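Stidwood Old Truck Club
Minutes of the regular meeting, Sun 22 October

Called to order at 10 by Yaneth Quintero, presiding. Minutes of the last meeting were approved with one change: the line saying the club truck was "nearly ready" was struck, on the grounds that it was not true then either.

1. Club truck: engine

The rebuilt carburetor is back on. The truck started on the second try and idled for long enough that several members went over to look at it. It then quit and would not restart until the choke was wired open. Yaneth asked whether anyone thought the rebuild had fixed the original problem. The member who did the rebuild said yes. No one else did.

Discussion followed on whether the trouble is fuel or spark. The fuel side has now had a new pump, a new filter, new rubber line and a rebuilt carburetor, and the truck behaves the way it did in the spring. Yaneth pointed out that the coil is the one that came with the truck and has never been tested. A member said coils either work or they don't. Another said he had owned a pickup that proved otherwise every time it got warm. Agreed to test the coil with the engine hot before any more parts are ordered. No more fuel parts to be bought until that is done.

2. Quote from Rizk for the transmission

Rizk has quoted $899 to go through the four-speed, parts extra. The written quote does not say which parts are likely or what they cost. The chair asked that the club stop treating it as an $899 job. Second gear grinds on the downshift and nowhere else, and two members who have driven the truck said they could live with it. One member felt that if the box comes out for the clutch anyway, it would be foolish not to open it up. It was noted that we have no plan to do the clutch.

Motion to accept the quote failed. Motion to ask Rizk for a parts estimate in writing passed. The matter comes back in November.

3. Tires

The used set from Markia was advertised as having good tread, and it does. The date codes put them well past the age at which most of us would put them on anything carrying people. The seller's position is that they were stored indoors. Members were not moved by this. Agreed that they may be used for rolling the truck around the shop and for nothing else, and that the club will pay for new ones before the drive or the truck goes on a trailer.

4. The Graltness drive

The route is 82 miles each way, mostly county roads, with one long grade on the way out. The truck has not gone farther than the gas station since we bought it. Yaneth said she would like to see it complete one full loop of the reservoir road, hot, with a load in the bed, before anyone puts its name on the entry form. A member objected that the entry fee goes up if we wait. Yaneth said the tow bill would be higher. The loop was approved as a condition of entry.

There was also a question about brakes on the grade. The front shoes are new -- the rears were "looked at," according to the work log, which does not say by whom or what they saw. Rear drums to come off before the loop.

5. Money

The truck fund stands at $400. This does not cover the transmission, or four tires, and probably does not cover two tires and a coil. The raffle was proposed again. Members were reminded that the last raffle cleared very little once the prize was paid for. A parts swap table at the next open shop day was suggested instead and had more support. No vote taken.

6. Other business

A member recommended a fuel additive that he says cured a hesitation in his own truck. Asked what else he had done to the truck that week, he said plugs, wires and timing. No action.

The bench vise is loose again. Longer bolts are on the list.

Work log entries must have initials from now on. "Looked at" will no longer be accepted as a description of work.

Adjourned after a motion from the floor. Next meeting in November, same place, with the coil results.
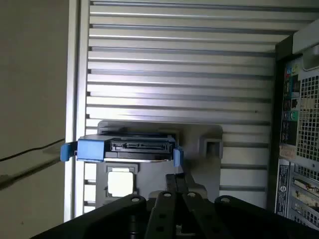 Hard drive in its blue plastic carrier, with the gray drive bay bracket behind.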